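Bench Setup and Small-Parts Trays: Notes for Week Two 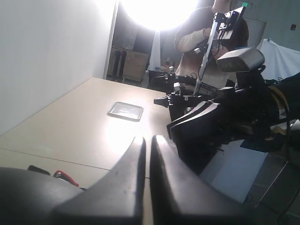 UNIT 2 / THE WORK SURFACE

Okay, so last week I promised we'd get to trays, and we will, but I want to talk about the table first. If you missed the first session, get the notes from Lăcrămioara Avram, who keeps the folder.

A pale top is what I like for small work. Dark screws show up, dark clips show up, and you find the thing you dropped before you've crawled under the table for it. The price you pay is glare. Put a strong light over a beige surface and the middle washes out, right where you want to be looking! Try moving your seat before you move the lamp. Half the time a shift of a foot or so to one side does it.

Then there's the seam. When a work surface is made of two table sections, run your hand over the join before you start. If you feel a lip, shim the low side (folded card is fine). Little round things love a seam, and so do pins. I once lost most of a bag of Kragh washers that way, and I'm still finding them.

Now, trays. I'm a big fan of the small rectangular kind with raised rims. Shallow is good - you want to get a fingertip in and slide the part up the side. Clear or translucent plastic is my pick, though I'll admit that under a bright lamp the inside can throw light back at you, and a clear part in a clear tray is a real pain to see. Slip a piece of dark paper underneath when you're sorting anything see-through. Eoin Moriarty swears by the deep Flokholm bins and we have argued about it for years. They're great on a shelf. For sorting I want the shallow one.

Keep the tray out toward the middle, with open table on all sides of it. Hand tools go at the near edge, handles toward you. I like a bright grip, red if I can get it, and the reason is plain when you look at a red handle next to a lot of black: your eye goes straight to it. Black tools on a crowded bench disappear.

A few things to do before next time:

- Clear your own table down to one tray and two tools. Work like that for an evening.
- Sort one mixed jar. The class jar from the Varnside store is marked 346 pieces, and you don't have to check that!
- Write down which parts you had trouble seeing, and what the light was doing.
- Read handout 13, the Nulisel one on labels. Skip the back page, it's out of date.

Bring your notes even if they're messy. We'll start with the lighting problems and then go on to lids, which I have a lot of opinions about.

Questions about this handout: see the course office, room 931 | Back to top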